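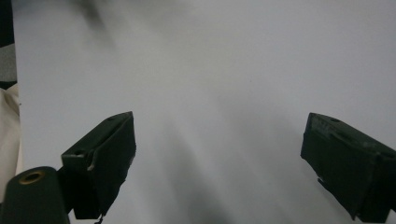 Worn Grip Pads Behind Halt at Istlow

A folding cell at Istlow stopped twice in one shift in January 2024 after its gripper failed to hold the fabric it had been sent to pick up. No one was hurt. The second stop came while the arm was already moving toward the stacking table, and the piece fell inside the guarded area.

The company's review, carried out with the gripper supplier, Tevodness, traced the fault to the inner faces of the fingers. The covering had worn unevenly, and the two sides no longer met squarely when closed. The controller, made by Matar, checked only finger position. It recorded a good grip both times.

Under the maintenance plan then in force, pads were inspected every 500 hours. Inspectors looked for missing screws and cracks but were not asked to judge surface wear. The interval has been left as it was, and wear is now a listed item with a reject limit.

Istlow has also added a force check before each lift, which lengthens the cycle slightly. Results from the first 20 shifts are to be reported in April.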